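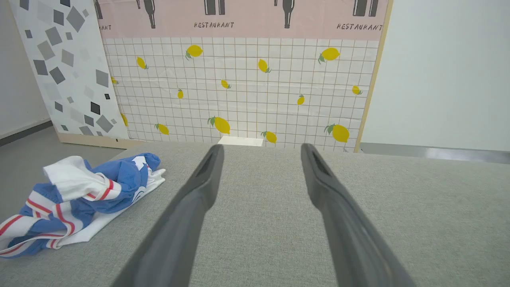 Lemons, RESTAURANT, and the blue and white cloth in a heap.

7th August

The lemon panel is up and I have looked at it from the chair, from the door and once lying on the floor, and I'm still not convinced. It cost 149 dollars from Reklow. I could have bought a great many lemons for that, and they would have had the decency to smell of something.

Natália's theory is that a corner needs "a reason to be looked at." She said this in April, when there was nothing in the corner but a stack of flat boxes, and I wrote it down here at the time with a question mark after it. The question mark stands. Natália Falcão has been right about paint and right about the rug, so I gave in, but being right about a rug doesn't make a person right about a panel with RESTAURANT on it. We don't run a restaurant. We have never run a restaurant. If someone comes over and asks for a menu I'm sending them to her.

The tiles aren't tiles either. They're lines on a panel. From the door it nearly works, and then you take two steps and it's a drawing of a kitchen wall with fruit floating on it, not hanging from anything, not in a bowl. Some of the lemons are much bigger than the others, and I've tried to decide whether the big ones are supposed to be closer. I don't believe whoever drew it gave that any thought. The pink across the top I like more than I expected to, which annoys me.

I read the Reklow page again last night to see what I'd been promised. "Brings the warmth of the south to any room." It had 1,871 reviews and I got through maybe a page of them before I noticed that they were all pleased in the same words. One woman said it had changed her mornings. How? I would like to see a before and after of her mornings.

The gray cover is another matter. I went to De Graaf for that, asked for something plain and light, and paid 56 dollars, and the man cut it without telling me a story about it. It lies nicely. I pulled it tight this morning and then worked over it with the flat of my hand, and it's by far the best thing in that corner, and of course it's the thing people will put other things on top of. Natália wanted a pattern there too. I said one shouting object at a time.

Then the cloth. Blue and white with the red stripes along it, and I'd like to know what anybody has against folding it. I have a whole sermon on this and I'll spare the page. I will only say that the pale surface and the lemons and the pink are all meant to be "fresh," her word again, and a bunched-up cloth on the left side does to fresh what a sock does to a hotel lobby. She says it looks lived in. I say it looks dropped. We left it at that and had coffee, and the cloth stayed where it was through the whole cup, both of us waiting for the other to pick it up.

She also wants to order the shelf from Brollavlow to go beside the panel. I asked what it would hold. She said that would become clear. I've heard that said about shelves before and what becomes clear is batteries, takeout forks and a candle.

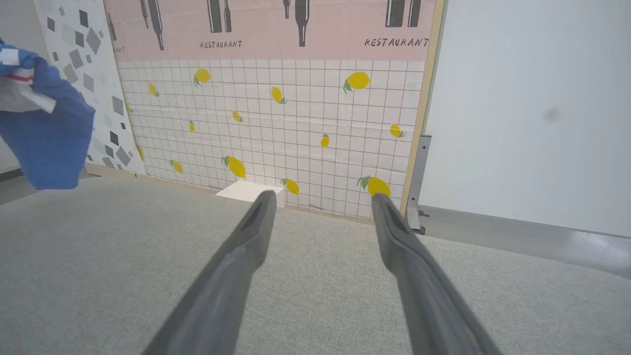

The little white block, up against the bottom of the panel.

I have moved that block in my head a dozen times today. It sits right at the foot of the tiles like it's been sent to stand in the corner. Natália thinks something small should go at the back so the eye travels. My eye travels fine. It goes to the bottles along the top, which hang down from the edge in a way no bottle I own would put up with, and then to RESTAURANT, and then to RESTAURANT again farther along in bigger letters, in case I'd missed it the first time. At the far left there's just the end of the word, so that part of the wall says ANT. I pointed this out. She hadn't noticed, and now she can't stop seeing it, and I admit that cheered me up for most of the afternoon.

Looked into whether Reklow would take it back. They will, if it goes in the original box, and the original box went out with the others. I suspect they know this about people.

I did get a quote from Kaltum for having the wall properly tiled, real ones, grout and all. Almost 2,000 dollars for one corner, and the fellow on the phone wouldn't say how long it would take, only that they were "very careful." So that's one point to the panel. It's cheap next to that, and it went up without dust, and I can carry it to the garage under one arm whenever I've had enough.

I told Natália it can stay until I've made up my mind. She seems to think that means it's staying. The Brollavlow page is still open on her laptop.

Tomorrow: call De Graaf and ask if there's any more of the gray. Buy lemons. Fold the cloth myself if it comes to that.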